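Hilleslow open day: can it tidy up yet?

Posted June 25, 2022

I have been promised a household robot since I was in grade school, and I still scrub my own bathtub. So when a neighbor told me the automation lab at Hilleslow was opening its doors for an afternoon, with household chores as the theme, I drove out there with low expectations and a full tank. It took 90 minutes each way. I mention it in case you're thinking of doing the same at the next one.

Parking is behind the main building and badly signed. You go in past a coffee counter, pick up a sticker with your name on it, and get put in a group. Ours had eight people in it. One man asked at every stop what the thing cost, and I was grateful to him by the end.

The first hall belongs to Teneck, who make shop-floor equipment. They had a shelf-restocking cart on show, and it did restock a shelf. The shelf had been built for the cart, mind you, with slots at the right height and boxes all the same size. I worked in a hardware store for six years and I never once saw a shelf like that. Ask it to deal with a bag of grout that has split along the seam and I suspect it would roll on by. The price, since our man asked, is 2,380 a month on a lease, and that does not include the person who walks behind it.

Upstairs is quieter. Hamia has the long room at the end of the corridor, and this was what I had come for: picking things up and putting things away, in a bathroom among other places. The work is done in simulation, so what you get is a screen, a row of chairs and somebody to talk you through it.
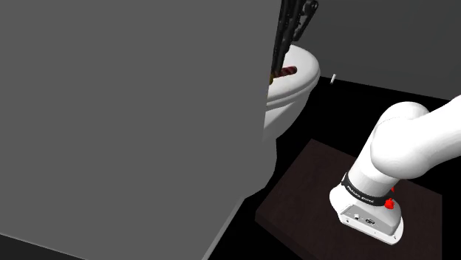 I have mixed feelings about simulated chores. I understand why they do it. You can try something over and over without paying for a broken sink, and you can leave it going while you have lunch. But a bathroom in a computer has no soap scum in it. It has no hair and no bath mat that slides when you step on it. Half of what makes housework tiresome is the mess between the objects, and I didn't see any of that being attempted.

Our guide for this part was Eduard Murín, who was patient with us and didn't oversell. I asked him straight out when one of these would be able to clear up my bathroom. He said he wouldn't want to put a year on it, and that getting hold of a small object is still a serious piece of work when it's lying at an odd angle or up against something else. I liked him for that. The brochure downstairs was a good deal more confident.

He also made a point that stuck with me on the drive home. A person reaching for something small doesn't think about the fingers at all. You think about the thing, or more likely about dinner. For the machine, where each finger goes is the job, and a little too far to one side can mean you've got hold of the wrong item, or of nothing. Fair enough. But my grandson could manage this at 2, and he came with no arm bolted to a platform.

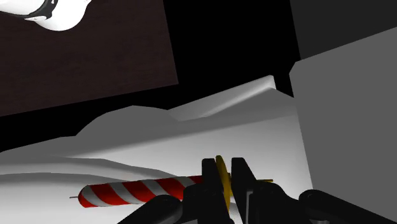 Fingers on the yellow disc, with the striped candle right beside them.

I'll give them the closeness of it. Those fingertips are in a tight spot, and I have fumbled bigger things out of a kitchen drawer. What I wanted to know was what comes next. Picking up is one part of tidying, and the easier part in my opinion. Where does the candle go? Does it belong in the drawer with the matches, or did somebody leave it out for a birthday? My wife and I can't agree on questions like that after thirty years, and I'd like to see the software that settles them.

The last stop was Rai, a small outfit doing laundry folding. Their machine was down for the afternoon, so we watched a video of it folding a towel. The video had been sped up. The man who asked about prices asked how much, and the young woman at the desk said she would have to check.

There was a panel talk after that, but I skipped it and had a very decent cheese roll instead. On the way out they hand you a card to fill in, with a box for which chore you would most like a robot to do. I put down the gutters.

Entry is free, the upstairs room gets warm, and there are nearly no seats in the first hall, so wear sensible shoes. I'm told there will be another open day next June. I'd go back for Hamia and ask Murín the same question again.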